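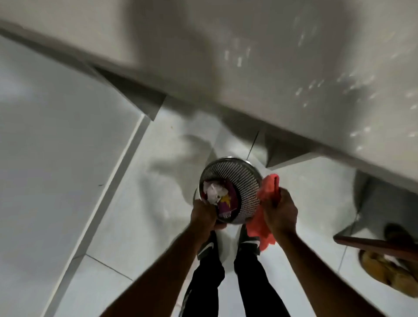 Wiping the outside of a mesh bin, head view, household cleaning set.

Moroz Household Tasks: good practice notes for recorders and labellers

Welcome, and thanks for taking the time to read this before you open the clips. Moroz is a collection of everyday cleaning jobs recorded from head height, meant for people teaching robots to work in ordinary homes. Jade Heywood and Hnat Kostiuk wrote the first version of these rules in June, and they've grown a fair bit since (sorry — we do like to be thorough).

Recording

Keep both hands in view while they're working, and look at the job the way you normally would. Clips run up to 30 seconds. Do the task at your own pace, please, and don't tidy the floor specially. A mop handle off to one side is part of a real home and we'd like to keep it.

Check bins for anything with a name or address on it before you start. Tissues and lolly wrappers are fine to leave in.

Labelling

Name what each hand is doing, and name them separately. For the clip at the top we'd write "left hand holds bin by rim, right hand presses cloth to outer wall". Please don't write "bin cleaned" from a single still, as one moment can't tell you that. Colour words are welcome, brand names aren't.

If you can't tell what something is, use "unclear object". We'd much rather have that than a brave guess!

Safety

Anything learned from these clips should be tried at low speed first, with a person beside the stop button. Bins can hold glass or blades, so the gripper rules in section 9 of the Cutwood handbook apply here too.

Reuse

Free for research and teaching. Please don't try to identify the people recorded.

Questions and corrections go to Marta Marchuk, who keeps the label list.

Last updated July 21, 2020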